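Snack sorting and a lot of tape: catching up with the robotics club

Posted 3/30/22

Reiko Takeda picks up on the second try. She's been labeling files, she says, and lost track of time. Takeda is in her second year of running the student manipulation club, 16 members at the moment, and they have one project left before exams: teach a two-finger gripper to tidy up candy and snacks.

Why snacks? "Cheap. And awful to grab," she says. "A wrapper crinkles, it shines, it slides. Blocks we did in October and everyone got bored in a week."

The project is called Songate, named by Ryota Nomura, who won't say where he got it. Plan is simple enough. Members take the grippers home, hold them by hand, and pick things up the way they'd like the arm to do it. Each try gets saved as one clip. So far they have 834 clips. Takeda threw out 62 of them last night.

"Thumb over the lens, mostly. Or somebody starts before they hit record. One was just Ryota looking for his keys."

Nomura, on the same call, doesn't argue. He handles the hardware, wich right now means finger pads and screws. "The screws at the pivots back out if you open and close all day," he says. "I check them every session. Takeshi doesn't." Takeshi Kamata is not there to defend himself.

Does working at home help? Takeda thinks so. The lab table is plain and evenly lit, and the first model they trained on it fell apart anywhere else. Bedrooms are messier. Patterned sheets, curtains, window light from one side. "You want flowers on the cloth. You want glare. Otherwise it learns the table."
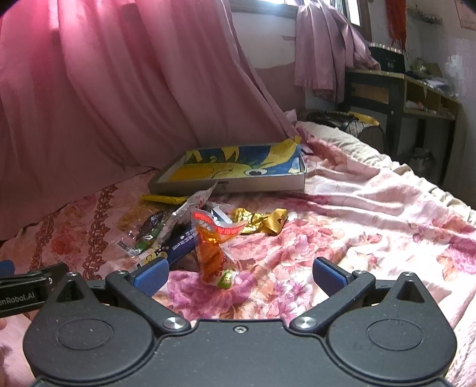 The other rule is to start with the fingers wide open, every time, and come in slow. Nomura wanted it written on the gripper. They settled for a note in the group chat. Packets standing up are easier, he says, you just close on the sides. Flat ones are where people get impatient and scoop.

Next step is the club showcase. They want 200 more clips before then, half of them with flat wrappers, and then the arm gets its turn with no human hand on it. Takeda isn't promising much. "If it gets one candy in the box in front of people I'll be happy. Two, I'll cry."

New members? Still welcome, she says, no coding needed for the recording part. Bring your own snacks tho. The last batch got eaten.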